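Objet : Re: [liste-robotique] Visite chez Prisow, vous y étiez ?
Date : 19 février 2018

Bonjour à tous,

Réponse rapide entre deux trains, pardon pour le style télégraphique.

> Quelqu'un de la liste est-il allé à la journée portes ouvertes de
> Prisow ? Je n'ai pas pu me libérer. On m'a dit que la démo du bras
> se faisait entièrement en simulation, du coup j'hésite à m'inscrire
> pour la prochaine. Est-ce que ça vaut le déplacement ? Et est-ce
> qu'on peut poser des questions techniques ou c'est surtout
> du commercial ?

Oui j'y étais, le matin seulement. Oui, tout en simulation, rien de physique dans la salle. Deux écrans, un poste opérateur, 16 chaises et pas mal de monde debout derrière. Arrivez tôt si vous voulez voir quelque chose, ceux du fond n'ont eu que le son.

Le commercial, il y en a, mais court. Une présentation de Prisow, puis un mot sur Wika (leur environnement de simulation), puis Demchenko pour la partie commande de la main. Questions techniques possibles ensuite, et là c'était bien — la personne au poste connaissait vraiment son code, elle a rouvert les fichiers de config devant nous sans se faire prier.

Ce que j'ai noté, en vrac :

- 213 scènes dans la bibliothèque actuelle, surtout de l'intérieur domestique. Salle de bains, cuisine, bureau. Ils en veulent 2000 à terme, pas de date.
- Les objets ont des collisions simplifiées par défaut. On peut passer en maillage fin mais ça rame, ils le disent eux-même.
- Main à plusieurs doigts, pas une pince à deux mors. Le réglage des contacts au bout des doigts leur a pris des mois apparemment.
- Changement de point de vue à la demande, caméra large ou tout près de la main. Très utile pour comprendre ce qui se passe au contact.
- Licence : réponse floue. Gratuit pour les labos « sous conditions », je n'ai pas eu les conditions.

Sur le banc de test Cuvov (c'est le nom du scénario, pas une boite), ils annoncent 73 % de prises réussies. J'ai demandé sur quels objets, on m'a répondu que le détail serait publié en août. A suivre donc. Sans la liste des objets le chiffre ne me dit pas grand chose, surtout pour les formes irrégulières.

Deux vues de la scène salle de bains, qui vous donneront une idée du rendu :

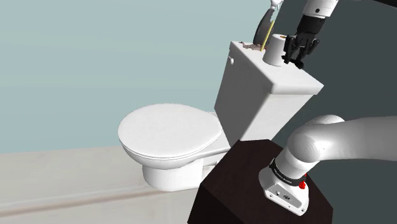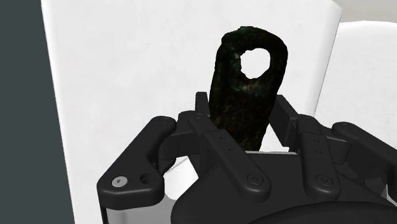 Pour l'inscription, c'est par le formulaire de leur site, il faut une adresse pro ou universitaire. Prochaine séance en août normalement, même salle, mais à vérifier avant de prendre un billet. Parking minuscule, prenez le bus. Et mangez avant, le café est bon mais c'est tout.

Donc pour répondre à la question : si vous cherchez à voir du matériel, non. Si vous travaillez sur la saisie ou si vous comparez des simulateurs, oui, une demi-journée suffit. Moi j'y retournerai pour la partie contacts, que j'ai trouvé trop vite expédiée — un quart d'heure pour le sujet le plus interessant, c'est peu.

J'ai aussi leur plaquette en pdf, trop lourde pour la liste. Écrivez moi en direct et je l'envoie ce soir ou demain.

Si quelqu'un était là l'après-midi, je veux bien ses notes, surtout sur la session Wika / import de modèles que j'ai ratée.

Bonne journée, je file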